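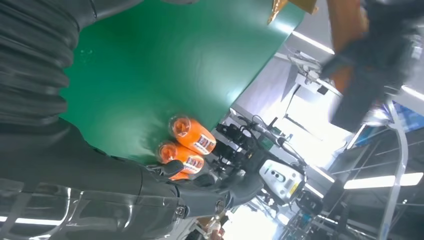

Figure 2. Two orange bottles lying side by side on the green tabletop, caps pointing the same way.

4.2 Bottles on their sides

We were surprised by how much the lying bottle had to teach us. Most earlier work on drinks packaging, our own included, treats the bottle as something that stands up. It stands on the shelf, it stands in the fridge door, it stands on the table between two people having lunch. But spend any time watching people unpack shopping or clear a worktop and you will see bottles lying down all over the place, and they behave quite differently there! A standing bottle keeps to itself. One on its side has a direction, it has a neighbour, and it takes up a long strip of table that its owner may well want back.

Figure 2 shows the arrangement we came to call a parallel pair. Both bottles carry the same kind of white label with red and black markings, and the two bodies run roughly parallel, so that the eye takes them in as one thing with two caps. Participants talked about pairs like this in the singular surprisingly often ("put it over there", "it's in the way"), and this was true in the Riltlow sessions as well as the later ones at Norkau. We had expected to hear it with bottles still joined by a carrier strip. Hearing it with bottles that were simply next to each other was a real pleasure, as it fits very nicely with the idea of visual grouping set out in Section 2.

In all, 68 people took part, each of them unpacking a bag of shopping onto a table and then clearing the table again in whatever way they liked. We gave no instructions about which way up anything should go. Sessions lasted over 8 minutes, with the clearing usually taking longer than the unpacking, and we coded every bottle placement by hand from the recordings. Placements were coded as standing, lying alone, or lying against something else, the last of these covering the parallel pair.

The colour of the drink matters more than we first thought. With clear drinks, people judged the edge of the bottle from the label and the cap, and hands tended to go to the label. With strongly coloured drinks, such as the orange one in Figure 2, the whole body reads as a solid shape from across the table, and a cap with an orange tint carries the same colour right to the end. Hands then landed anywhere along the length. Neves, in his notes on the pilot, called these "all-handle bottles", and the name has stuck with us ever since.

The surface plays its part too. We used a green tabletop throughout the main study (the Pelletier pilot used a white one, which made the labels hard to pick out on the recordings). Its soft sheen gave us some trouble with highlights when coding, mostly towards the middle of the table, but the contrast with orange was so good that coders rarely disagreed about where a bottle began and ended. Where they did disagree, the question was nearly always whether two bottles were touching. We settled this by counting any gap narrower than a cap as a touch. It is a rough rule, and we would happily swap it for a better one.

What happens when one of a pair is picked up? This was the part of the coding we enjoyed most. Some people steadied the other bottle first with the free hand, or with the side of the same hand. Some slid the pair apart before lifting. A few scooped up both together, which works well with small bottles and rather less well with large ones. The order also varied: the nearer bottle usually went first, but when the farther one had its label facing up, people would quite often reach past for it. We return to this in Section 5, where the Andus recordings, made in February with taller bottles, give a useful comparison.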